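How Dry-Erase Ink Works

Kinis Science Pages for Ages 8 to 11
Updated 23/03/2024

Ink is a liquid or paste that carries color. Most inks are made to stay where they are put. Dry-erase ink is made to sit on a surface for a while and then come off when it is rubbed. The difference is in what the ink contains and what the board is made of.

What is in the ink

Dry-erase ink has three main parts.

The first is the pigment. A pigment is a fine colored powder. It does not dissolve, so the grains float in the liquid the way mud floats in a puddle.

The second is the solvent. This is the liquid that carries the pigment. In many dry-erase markers the solvent is a kind of alcohol. Alcohol turns into vapor quickly, so a line dries a few seconds after it is drawn.

The third is the release agent. It is an oily substance that does not dry up with the alcohol. It stays between the pigment and the board and keeps the grains from gripping.

A permanent marker has a sticky resin in place of the release agent. When its solvent dries, the resin glues the color down.

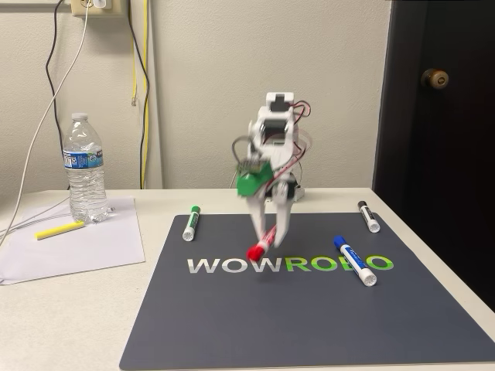
A red dry-erase marker, held with the cap end down.

What is inside the marker

A common type of marker has a plastic barrel with a rod of soft fibers in it. The rod is called the reservoir. It holds ink in the narrow spaces between the fibers, like a sponge.

The tip, or nib, is made of fibers too, but they are pressed more tightly. Ink moves from wide spaces into narrower ones by capillary action. This is the same pull that makes water climb up a paper towel. When the nib touches the board, a little ink leaves it and more ink moves in from the reservoir.

Nibs come in different shapes. A chisel nib has a slanted edge and can draw thick or thin lines. A bullet nib is rounded and draws a line of nearly the same width in any direction.

Words on the label

"Low odor" means the solvent was chosen to have a weaker smell. Solvent vapor still leaves the ink as it dries. Use any marker in a room with fresh air, and do not sniff it.

"Bullet" is the nib shape described in the last section. The name comes from the rounded end. 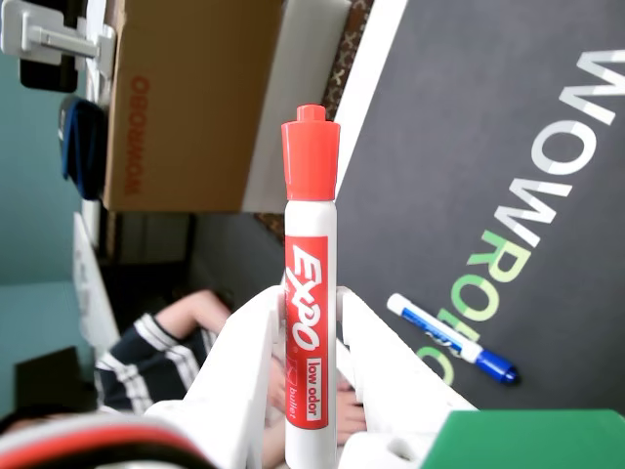

Why the board matters

Paper is full of tiny holes. Ink soaks into them and cannot be wiped out. A whiteboard has a smooth, hard coating with very few holes, so the dry ink stays on top.

Old boards can get fine scratches. Pigment collects in the scratches and leaves gray marks called ghosting. Ink left on a board for weeks is also harder to remove.

Try it

You need a dry-erase marker, a glazed plate that is no longer used for food, a sheet of paper and a dry cloth.

1. Draw a short line on the plate and another on the paper.
2. Wait 100 seconds.
3. Rub both lines with the cloth.
4. Write down what is left on each surface.
5. Draw a new line on the plate, leave it until the next day and rub it again. Compare the two results.

Words to know

Capillary action: the movement of a liquid through narrow spaces.
Pigment: a colored powder that does not dissolve.
Solvent: the liquid part of an ink.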